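Toddler wakes up screaming at 2, every night since October

eseixas
Hello everyone. My son is 20 months old and since October he wakes up at 2 in the morning and cries very hard. His eyes are open but he does not look at me. If I pick him up, he pushes me away. In the morning he is happy and eats well. Has somebody here lived through this? My wife is exhausted and I am also.
Everaldo Seixas

Grivley_mom
Sounds like night terrors. My oldest had them for 3 months. Don't wake him, just sit close and wait.

lornumus
I disagree with deciding that from a forum post. Ours did the same and it was an ear infection. Call the pediatrician first.

Grivley_mom
Fair, but a kid with an ear infection usually wants to be held. Mine didn't know I was in the room.

lornumus
Mine pushed me away too. That's why I'm saying it.

eseixas
Thank you both. We called Dr. Fagundes and she looked at his ears this morning. They are clean. She asked at what time he sleeps, and I must admit that it became very late, almost 10. She wants us to put him in bed earlier and to keep the last hour calm, without television.

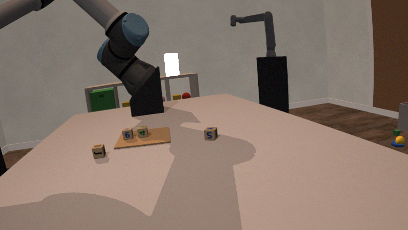 We started with the bath at 6 and dinner after it. He protests a lot. I also have a doubt about the nap, if I should make it shorter or leave it as it is.

drultilton
Leave the nap alone! We cut ours and the nights got worse.

Grivley_mom
Same here. Give the new bedtime two weeks before you change anything else.

eseixas
Then I will not touch the nap. I will write again when we have finished the two weeks.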